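Projects > Flumumeo > Progress reports

Progress report to the Nelen fund, November 11, 2023
Prepared by Marlene Reuter, Sallia workshop, Sauerland

The short version: we are 23 sessions behind plan, and the left gripper is the cause.

In July we reported that both hand-held grippers were "performing reliably." I wrote that sentence and would like it back. Of the 1181 demonstrations recorded since then, 615 are usable. The rest share one fault: the left finger stops short of closing, while the log cheerfully records it as closed. A policy trained on that data learns to hold things with great confidence and drop them.

We traced the fault to a screw in the finger linkage that backs out after long use. It cost us 45 euro cents and most of a season. There was also one pinched thumb, when the linkage let go under spring load - no injury beyond the language used, but it has been entered as a safety incident.

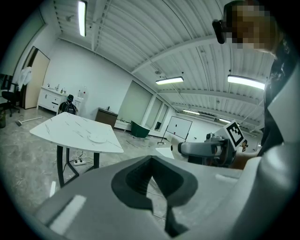
Two-gripper work in the main room, marker and sensor block mounted on the second unit.

All linkage screws now get thread lock and a paint mark, and the operator checks the mark before each session. Finger guards are on order. The supplier has promised them twice, so we are budgeting for a third promise.

We ask to move the second milestone back. No extra money is requested, apart from the guards, which fit under consumables if you squint.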